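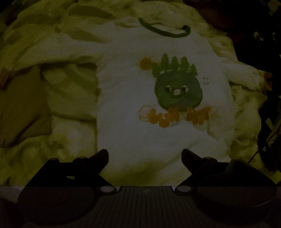
Hestel Castle Wall Map, Second Printing

Gandommont is a ruin on a hill above Wamier, held by the Amoah family, lost by them, bought back, and finally left to the sheep. Our wall map covers all of it, including the five sieges, two of which were over before lunch.

Ivan Onyshchenko drew the plan from the estate rolls and from walking the ditch in February, a month he does not recommend. The keep is shown at full height, as it stood before the neighbors needed stone for barns. The chapel is dotted in — its location is still argued over, mostly by letter.

The first printing put the well outside the walls. We heard about it from roughly 75 customers.
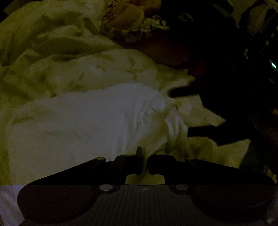
Details and Ordering

Size: 100 cm wide, 75 cm high
Paper: heavy matte, 200 gsm
Supplied: rolled, in a tube
Frame: not included

Printed to order and sent within 5 working days. Owners of the first printing may swap it for this one at half price, or keep it and enjoy the well where it is.

Page updated 23/11/2025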